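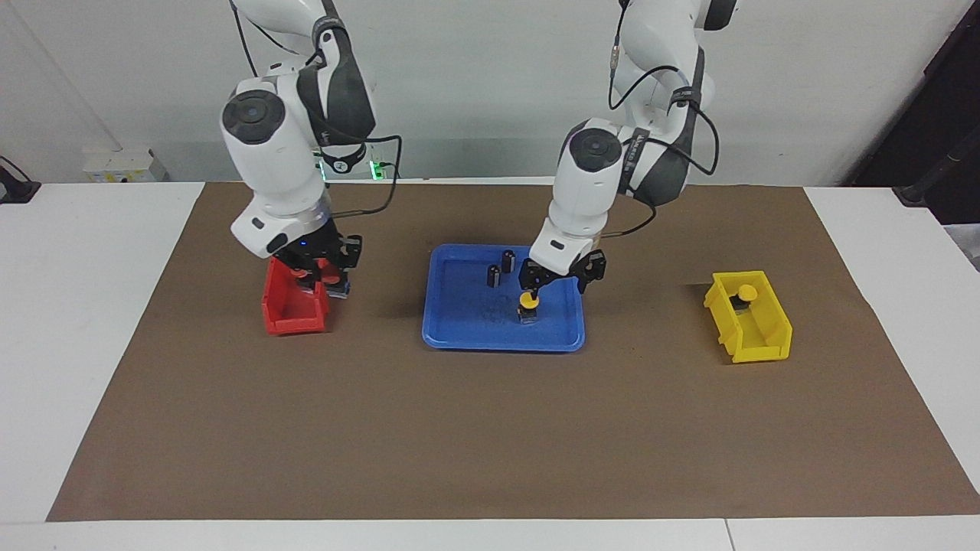

Lech Zieliński fragt, warum ich Taster nach Farbe einsortiere und nicht nach Schaltertyp, beim Verdrahten zähle doch die Funktion.

Stimmt beim Verdrahten. Beim Suchen zählt die Kappe. Der Bestand für Kurdale liegt bei 291 Stück, Rot in den roten Sichtlagerkasten, Gelb in den gelben. Schließer oder Öffner steht auf der Tüte.

2/ Ablauf: Alles kommt zuerst in die blaue Schale, dann einzeln in den Kasten. Unterlage ist braun und matt, darauf findet man heruntergefallene Muttern wieder.

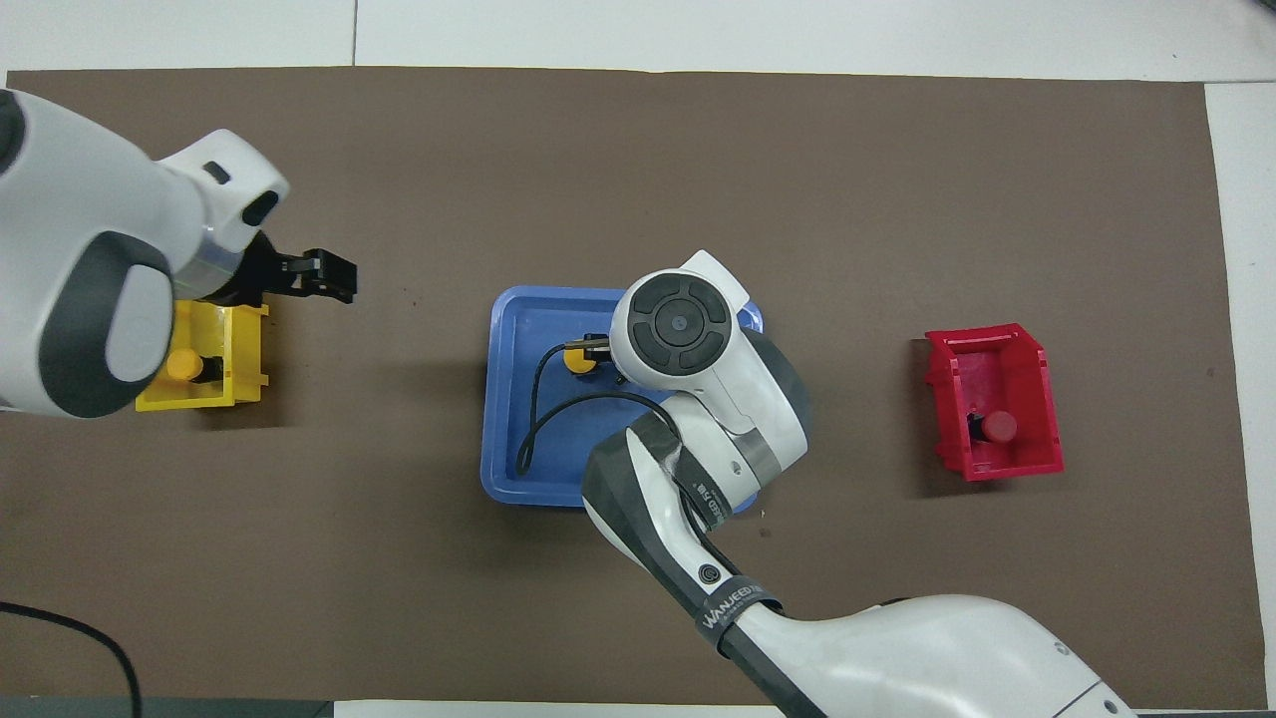
3/ Teile mit angeschlossenem Kabel zuletzt. Kabel vorher nicht abziehen, sonst fehlt die Zuordnung zum Schaltplan. Länge notieren, bei mir meist 200 mm, Rest auf Maß.

4/ Die Kästen fasse ich nur bis unter die Frontlippe. 73 Taster waren im Dezember zu viel, beim Ziehen aus dem Regal kippten zwei heraus.
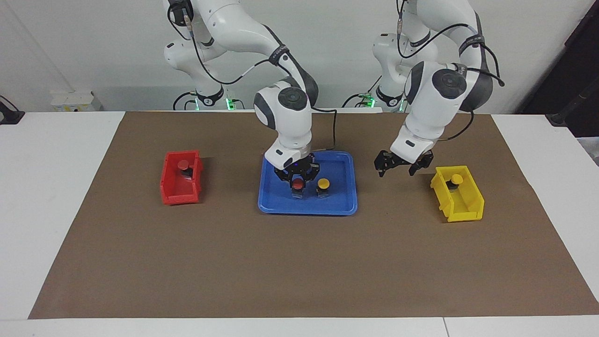 5/ Rote Kappen prüfe ich vor dem Ablegen auf Rastung. Tastend und rastend sehen von oben gleich aus. Durchgangsprüfer an die Kontakte, drücken, loslassen, Anzeige ablesen. Rastende bekommen einen Punkt Lack am Gehäuse.

6/ Offen: Etiketten für die Kästen. Vorschläge für etwas, das sich rückstandsfrei ablösen lässt, gern hier drunter.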